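**Unit 5: Recording demonstrations for bin picking**
Notes by Nusrat Bhuiyan, revised 2026-05-18

Two ways of showing the arm a task are used in this unit.

*Hand guiding.* The operator holds the wrist and moves the arm directly. Contact forces are felt at once, but the operator's hand also loads the force sensor, so force readings from these runs are discarded.

*Remote control.* The operator moves a handheld controller and the arm follows at reduced scale. Force readings are kept. Expect slower motion and more pauses near contact.

The Lira set holds 738 demonstrations, mostly by remote control. Each file stores joint positions, gripper opening and one fixed camera view.

Rules for recording:

- Start every run from the same home pose.
- Approach from above; do not drag the fingers along the bin floor.
- Mix stiff items (spoon, spatula) with soft ones (fabric pouch).
- After 2 failed grasps on one item, stop and mark the run as failed. Keep the file.
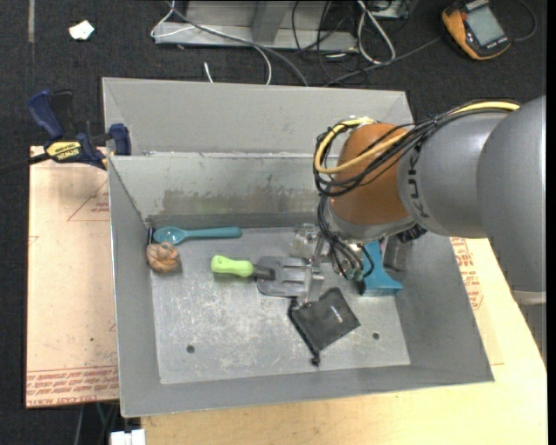
Trim pauses at the start and end of a run only. A pause in the middle often marks a change of grasp, and Boros (course reader, section 3) shows that removing it makes the learned motion overshoot.

**For the next session:** replay one hand-guided and one remote run, plot wrist speed for both, and mark the moment the gripper closes.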